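Sollbridge sleep therapy trial reports gains, but the numbers need a closer look

A six-week group therapy program for people with long-running insomnia and anxiety has been declared a success by the clinic that runs it. Readers may want to hold their applause.

Sollbridge, which operates out-patient rooms in Kaltby and Zomudmont, invited 1,035 people on its waiting list to join. Of those, 582 started and 300 filled in the final questionnaire. The clinic's summary, released on 25th April, says most of them felt "calmer and more in control". It says very little about those who left early.

Program lead Fiorella Fontana said the dropout rate was normal for group work. That may be so, but people who feel worse don't tend to stay behind and tick boxes. There was no comparison group either, and the questionnaire was written in-house. 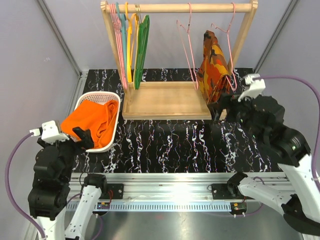
What the sessions involve

Participants meet weekly with 2 facilitators and keep a diary of moods and sleep. Much of the homework is plain behavioural activation – pick a small household job, do it at a set time, write down how you felt. None of this is new, and some of it is well supported. The clinic's own addition, a breathing routine it calls the Sadeghi method, has not been tested separately.

Arash Parsa, a psychologist in private practice who was not involved, said he would like to see the full data. "A six-month follow-up would tell us more than any of this," he said.

Sollbridge says a follow-up is planned for February. It has not said who will do the analysis.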